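May 23, 2024

## Curtains, Fillau room

Spent most of the morning on the window side and I'm glad I did! The linen sheers are finally up after sitting in their bag since March (my fault, I kept putting off the hemming). I went with the Herisora cloth in the end, the off-white one with the open, uneven weave. The Proltosness sample was neater but it looked like office blinds to me.

Took 14 hooks per panel, and I had to move four of them to get the folds hanging straight. With daylight behind it you get the whole grid of threads, slubs and all, and you can still make out the sky and the apartment buildings across the way. Where the cloth doubles over you lose most of that, so fullness matters more than I figured.
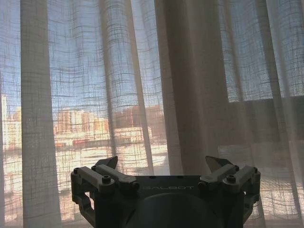

## Still to do

- Hem is 11 mm off at the left end. Unpick, let it hang another night, then pin again.
- Steam on low only!! The test scrap shrank from 100 cm to about 97 when I got impatient.
- Ask Liang whether they have more of the same roll. We need 78 inches for the narrow window and I'd hate to mix batches.
- Put the spare hooks back in the blue tin, second drawer.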